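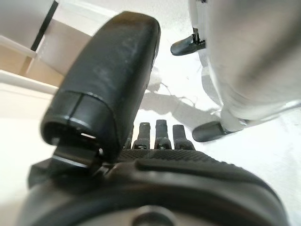
3.2 핸드의 설치와 유지보수

본 절에서는 다섯 손가락 핸드 한 대를 열세 달 가까이 살려 둔 과정을 기술한다. 선행 연구들은 대개 "핸드를 장착하였다"는 한 문장으로 이 부분을 처리하는데, 우리도 초고에서는 그렇게 썼다가 심사 전에 생각을 바꾸었다. 실험 일지를 보면 우리가 제어기보다 손목 나사와 더 오랜 시간을 보냈음이 분명했기 때문이다.

그림 3. 손목 카메라에서 본 핸드. 엄지가 화면의 왼쪽과 가운데를 차지하고, 나머지 네 손가락은 그 오른쪽 뒤에 위를 향해 서 있다. 손가락 아래로 무늬가 있는 검은 면이 보인다.

핸드는 Lavoie 어댑터 플레이트를 거쳐 로봇 팔 끝단에 고정된다. 플레이트와 손목 사이의 볼트는 토크 렌치로 대각선 순서에 따라 조인다. 제조사 설명서에는 이 순서가 부록의 각주에 적혀 있으며, 우리는 첫 번째 플레이트를 휘게 만든 뒤에 그 각주를 읽었다. 카메라는 핸드와 같은 링크에 붙어 있으므로 팔이 어떤 자세를 취하든 손과 카메라의 상대 위치는 변하지 않는다. 대신 그림 3에서처럼 엄지가 시야를 상당 부분 가린다. 카메라를 더 높이 올리는 안도 검토하였으나, 브래킷이 길어지면 팔이 멈출 때마다 영상이 흔들려서 가려진 채로 쓰기로 하였다. 엄지 뒤에 무엇이 있는지는 정책 네트워크가 알아서 짐작해야 한다.

영점 보정은 매일 첫 실행 전에 한다. 다섯 손가락을 완전히 편 상태에서 엔코더 값을 읽고, 전날 값과의 차이가 38카운트를 넘으면 해당 손가락의 힘줄 장력을 다시 맞춘다. 38이라는 값에 이론적 근거는 없다. 처음에는 40으로 정했는데, 검지가 정확히 39에서 컵을 놓치는 습관이 있어 한 칸 물러나 한 칸 더 물러났다. 보정 절차는 Biditz 스크립트로 자동화하였지만, 장력 조절 자체는 여전히 육각 렌치와 사람의 인내심에 의존한다.

엄지는 별도로 다룬다. 엄지 밑동의 관절은 다른 네 손가락의 관절보다 훨씬 큰 하중을 받으며, 우리 셀에서 발생한 고장의 대부분이 이곳에서 시작되었다. 전형적인 증상은 엄지가 명령보다 조금 늦게 도착하는 것이다. 초기에는 이를 통신 지연으로 진단하고 드라이버 코드를 일주일 동안 고쳤다. 코드는 눈에 띄게 좋아졌고 엄지는 여전히 늦었다. 원인은 관절 축의 고정 나사가 풀린 것이었으며, 나사 고정제를 바르고 하룻밤 굳히는 것으로 해결되었다. 개선된 드라이버는 그대로 남겨 두었다.

외장 검사는 매주 한다. 엄지 표면의 긁힘은 기능에 영향이 없는 한 기록만 하고 손대지 않는다. 손가락 관절의 핀은 옆으로 밀려 나오지 않았는지 손톱으로 눌러 확인한다. 손바닥은 이소프로필 알코올을 적신 보풀 없는 천으로 닦고, 완전히 마른 다음에 파지 시험을 재개한다. 한번은 마르기 전에 시험을 돌려 마찰 계수가 갑자기 나빠진 데이터를 얻었고, 이를 마모의 증거로 회의에서 발표한 적이 있다. 해당 슬라이드는 삭제되었다.

팔이 움직일 수 있는 동안 셀 안에 사람이 들어갈 때는 속도를 제한하고, 비상 정지 버튼을 든 사람이 따로 한 명 선다. 관절을 분해할 때는 전원을 차단하고 팔을 주차 자세로 둔다. 이 규칙은 Shirley Robichaud가 작성하였고, 이후 개정 요구는 모두 기각되었다.

핸드는 분석 기간에 2,263회의 파지를 수행하였으며, 그사이 계획에 없던 정지가 13회 있었다. 정지 기록은 Vulis 형식의 로그에 원인과 조치를 함께 남겼다. 원인란에 "모름"이라고 적힌 항목도 분석에서 제외하지 않았다. 예비 부품은 Skurkisow에서 주문하였는데, 엄지 모듈의 납기가 길어 고장 난 모듈을 버리지 않고 두었다가 서로 부품을 옮겨 쓰는 방식으로 버텼다. 따라서 현재 장착된 엄지의 일련번호는 겉껍데기에 대해서만 유효하다.

부품 이식의 세부 내역은 Kagiso Mokgethi가 정리한 정비 대장에 따르며, 이식 전후의 보정값은 부록 B에 수록한다. 다음 절의 파지 성공률은 모두 마지막 엄지 교체 이후에 측정한 값이다.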